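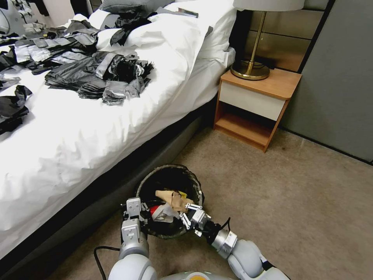

Skelix teaches robots to do housekeeping work by having people do it through them. Our operators stand at a control station, move the two arms of the robot with their own hands, and carry out the job from start to finish while the system records it. Most of our work is in hotel-style rooms, with a bed, a nightstand, a lamp and carpet on the floor. A typical job involves a round waste bin beside the bed with a little trash in it, paper and wrappers mostly, and a supply of black plastic bags. The operator has to bring a gripper to the rim on each side, and that takes more practice than people expect when they first sit in on a shift.

How we started

The company was set up by Selina Sutter, who had managed room cleaning for a group of small hotels before she went back to school for controls engineering. Her first robot had a single arm and could wipe a counter. It could not open a trash bag. Neither could most of the programs written for it, and after a winter of trying she began guiding the arm by hand and saving the motions. Those recordings worked better than anything she had coded, so she rented a unit in Donnelly, built a bedroom in it, and hired 2 operators.

We now have 18 people. Eleven of them operate robots, and the rest build rooms, repair grippers, check recordings and answer the phone.

What we do

Customers come to us with a task they want a robot to learn. We write down the steps, set up the room, and record people doing the task by remote control. When a task needs a light touch, such as separating one thin bag from a stack, we may also guide the arm directly by hand to get the first few recordings right.

Every recording is watched by a second person before it is delivered. If the operator dropped something and picked it up again, we keep the recording and label it. If the operator gave up partway, we label that too. Last year we delivered 2,309 reviewed recordings of bin and liner work alone. Other tasks on our list include making beds, folding towels, clearing nightstands and restocking paper goods.

We use Dridatach for scheduling and labels. The control stations are our own design, and we call the current version Plomirine. It lets the operator sit or stand, and it can be set up for left-handed people.

Working here

New operators train for 2 weeks before anything they record goes to a customer. No robotics background is needed. Several of our best operators came from hotel work, and one used to repair sewing machines. Shifts start at 7 a.m. or 1 p.m., with a break every hour because the work is hard on the shoulders. We usually hire in August.

Visits

Customers are welcome to watch a session and try a control station. Please call ahead so we can have a room ready. Parking is behind the building, and the entrance is the gray door next to the loading dock.

Contact Us | Careers | Privacy | © Skelix, Donnelly. All rights reserved. | Back to top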